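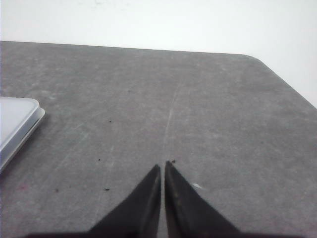 The Urberg Robotics Club had 10 members in August and five by the night before the regional, the others having discovered soccer, love, or the reading list. Nandi Masilela, who was captain on the grounds that she owned the extension cord, had lowered the arm over the gray table until its two black fingers nearly touched, and was now trying to make it look interested. The task sheet from Riedl said "retrieve and sort." It did not say what. The arm had so far shown a preference for specks. There was one right by the tip of the right finger, dark and no bigger than a crumb, and the program had decided this was the thing it had been born to lift.

"It's found something," said Kendero, who was named after his grandfather and mentioned it often.

"It's found dirt."

"The sheet doesn't say it can't be dirt."

Nandi read the sheet again. It ran to 2 pages, one of which was about parking.

They had roughly 900 lines of code, most of it written by a boy who had since moved to Broltolano and did not answer messages. His comments were still in there. One said "fix this." Another, further down, said "no, leave it."

"Run it," she said.

The arm considered the table. It thought about the speck for so long that Kendero ate a sandwich. Then the fingers closed, with great tenderness, on the air next to it.

"Closer than yesterday," he said.

She wrote that in the logbook under Progress and signed it. Then she crossed out "sort" on their copy of the sheet, in pencil, in case anyone from Riedl asked to see it, and told him to run it again.

14 shares | 3 comments

Posted 3rd October. All stories copyright their authors. Back to top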